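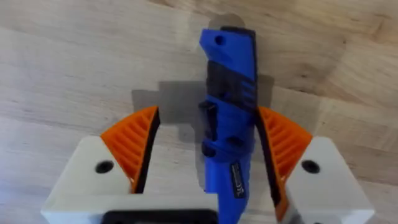 Carrilho will open a tool lending counter for light household repairs in April, the company said on 1/14/26. The counter will stock compact cordless tools for jobs such as tightening cabinet hinges, putting together flat furniture and replacing outlet covers. Larger drills and saws are not part of the plan. Blue and black handheld models make up most of the first order, with a black grip band around the housing and a switch on the side. Each tool will be checked for a readable label before it is entered in the loan list. Tools without one go back to the supplier, Laltance.

The first order covers 300 tools. Members may keep one for up to 5 days, with one renewal if no other member has reserved it. Chargers are issued separately and must come back in the same bag as the tool.

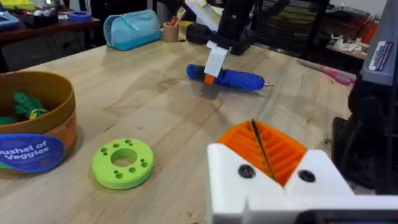

Reading time: 2 min

Domnica Husar, who manages the stock, said the screwdrivers are expected to go out most often. The type chosen has a rounded blue body and a small silver bit, and it takes up little space on a table or in a drawer. A bit set will be lent with each one. Bits that come back worn are replaced at no charge; lost bits are billed at cost.

Returned tools will pass through a bench check with four steps: housing, switch, bit holder and battery. Housings are wiped down and inspected for cracks. The switch is worked in both directions under no load. The battery is then charged in full and the tool is tagged with the date of the check. A tool that fails any step is set aside for repair and taken off the list until it passes.

Harish Warrier, who wrote the procedure, said the switch check was added after a trial at the Sunden branch, where switch faults were the most common reason for a return. The trial logged 3,000 loans. Battery faults came second. Damage to the housing was rare and in most cases limited to scuffs, which do not take a tool out of service.

Membership forms will be available at the Carrilho front desk before the counter opens. Opening hours have not been set. Members of the Sunden branch can use their present cards and do not need to apply again.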